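Germination and Early Growth of Bush Beans in Three Compost Mixes
Soil and Plant Projects, final report
Kosmas Konstantinidis
10 Mar 2018

Background

My family has a plot at the Ankrah community garden on the east side of Gonddale. The soil there is heavy clay. It holds water well in spring and then sets hard by August, and the beans we sow directly into it come up unevenly. Most of the gardeners near us start their seeds in trays and move them out later, and they disagree about what should go in the trays. One neighbor uses straight compost from the town pile. My grandfather mixes compost with sand. The seed packet says to use a bought seed-starting mix.

I wanted to find out whether the mix made a difference to how many beans came up and how tall they were when they were ready to plant out. I chose bush beans because the seeds are large, they come up quickly, and each one can be pushed to the same depth with a finger.

Question

Does the amount of compost in a seed tray change the number of bush beans that germinate and the height of the seedlings?

My guess was that the half compost mix would do best. I thought straight compost would stay too wet and sand would drain too fast.

Materials

The compost came from the Hulach yard, where the town composts leaves and grass clippings. I sieved it through quarter-inch wire mesh because there were sticks and a few stones in it. The sand was washed play sand from the hardware store. The bought mix was Karnimeck seed-starting mix. I used plastic trays with drainage holes, a spray bottle, a kitchen scale, a ruler, masking tape for labels, and 72 bean seeds from packets with the same lot number.

Method

I set up three trays with 24 seeds in each.

Tray A: compost only
Tray B: half compost and half sand, measured by volume
Tray C: Karnimeck seed-starting mix

Each tray was filled to the same line and tapped on the bench to settle it. I watered all three from below by standing them in a dishpan until the surface turned dark, then let them drain overnight. The seeds went in one inch deep, one to a cell. I labeled the trays with letters only, and my sister did the height measurements without being told which letter was which mix. She could probably tell the sand by looking at it, so this was not a true blind test.

The trays stood in my bedroom under the south window, since the garage was too cold at night. I turned them end for end every morning and moved each tray one place to the left, so that no tray always had the bright end of the sill. Watering was done from below whenever the top of the mix looked pale. I wrote down every watering.

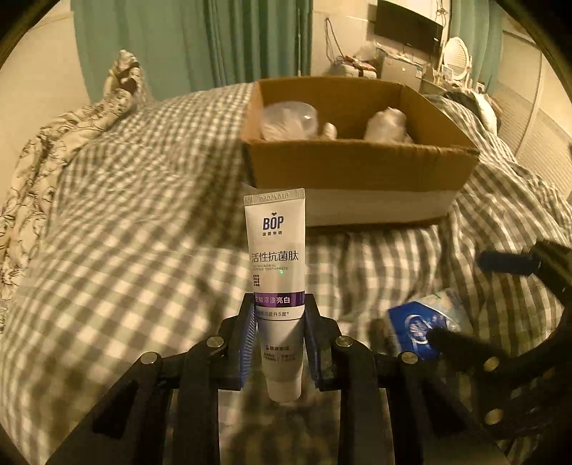
A seed was counted as germinated when the bent part of the stem could be seen above the surface. Height was measured from the surface of the mix to the growing tip, to the nearest eighth of an inch, on the last day of the test. Seedlings with a broken or missing tip were counted as germinated but left out of the height average.

I also weighed a filled tray of each mix after draining, to get an idea of how much water it was holding. Tray A gained 753 grams between dry and drained. Tray B gained the least, and Tray C came out between them.

Results

Tray A: 17 of 24 germinated, average height 4 1/8 inches
Tray B: 22 of 24 germinated, average height 4 7/8 inches
Tray C: 23 of 24 germinated, average height 4 1/4 inches

The first beans showed in Tray C on day 7. Tray B started a day later, and Tray A was 2 days behind that. After the first true leaves opened, the seedlings in Tray B grew faster than those in Tray C and passed them.

Five of the seeds that failed in Tray A had gone soft when I dug them up. The other two were whole but had not sprouted. Both failed seeds in Tray B were near a corner of the tray. The one in Tray C had split and had something white growing on it.

The leaves in Tray C were a lighter green by the end than the leaves in the other two trays. I did not have a way to measure this, so it is only an observation.

Discussion

My guess was partly right. The half compost mix gave the tallest seedlings, but the bought mix did slightly better for germination. The difference between 22 and 23 is one seed, and I do not think it means anything with trays this size. The difference between Tray A and the other two is larger. Compost on its own held the most water, and the soft seeds suggest that they rotted before they could sprout.

I think the bought mix fell behind in height because there was little plant food in it. Bean seeds carry enough to get going, and after that the roots have to find more. The compost in Tray B would have supplied some.

There were several problems. The surface of Tray A formed a crust, and a few of the seedlings had to lift a piece of it to get out. This may have slowed them as much as the water did. The bedroom was also warmer on sunny days than I had planned for, and I only had one thermometer, which I read in the morning. A mistake in the watering log means that I can't be sure whether Tray B was watered twice on one day near the end.

If I did this again I would use two trays of every mix and add a fourth mix with one part compost to three parts sand. I would also test a batch of compost from our own bin, because the Hulach compost is mostly leaves and ours has kitchen scraps in it. Starting the trays on a heat mat would take care of the cold nights, and they could then go in the garage.

Use at the garden

We are going to start this year's beans in half compost and half sand. The surviving seedlings from all three trays have been potted up, with their letters still on them, and will go into one row at Ankrah after the last frost. I plan to weigh the pods from each group separately.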